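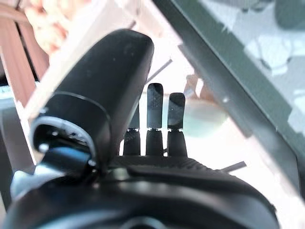 Can two study groups share one Plimer reading plan?

Up to 20 groups can share a plan, and each keeps its own notes and its own place in the text.

Print | E-mail this page
Filed under: Bible study groups > Getting started

Section 3: Setting up your first reading plan

Welcome to the best bit! By the end of this section your group will have its readings laid out and ready to open together. We tried these steps with the Bovcombe evening group, and they were into the Psalms before the tea had brewed.

1. Sign in as group leader and choose New Plan.
2. Pick a starting book. Mark is a lovely place to begin (short chapters, plenty going on), but any book will do.
3. Set the length of the plan. The longest you can have is 200 readings.

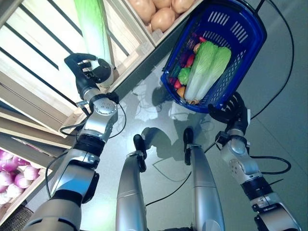
4. Choose your translation. Readers can switch to another one on their own screen at any time, and comparing the two often starts the liveliest talk of the evening!
5. Tick Show Verse Numbers if you'll be reading aloud in turns.

Note: Poetry is set out line by line. If a psalm looks cramped on a phone, turn the phone sideways.
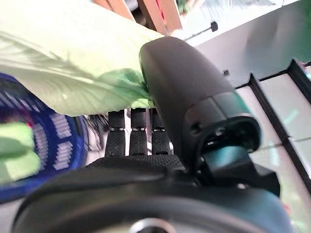 6. Add your readers by e-mail address. Invitations stay open for 72 hours, and you can send a fresh one from the Readers page.
7. Press Begin.

Caution: Changing the starting book after you press Begin clears everyone's bookmarks. Notes are kept, but please warn your group first.

Adding a commentary

Rungnapa Ruangrit's introductions to the Gospels come with every plan, and they are a joy. To turn them on, open Extras, choose Intarasuk Commentaries and tick the books you want. Thongchai Limsakul's notes on Ruth are in the same list.

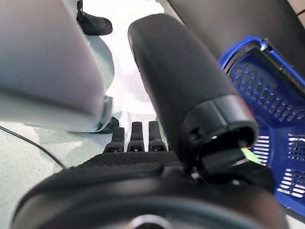

Fig. 4. Hand with three short black fingers

If you keep your old plans in Gimix, go to Section 4 before adding any more readings.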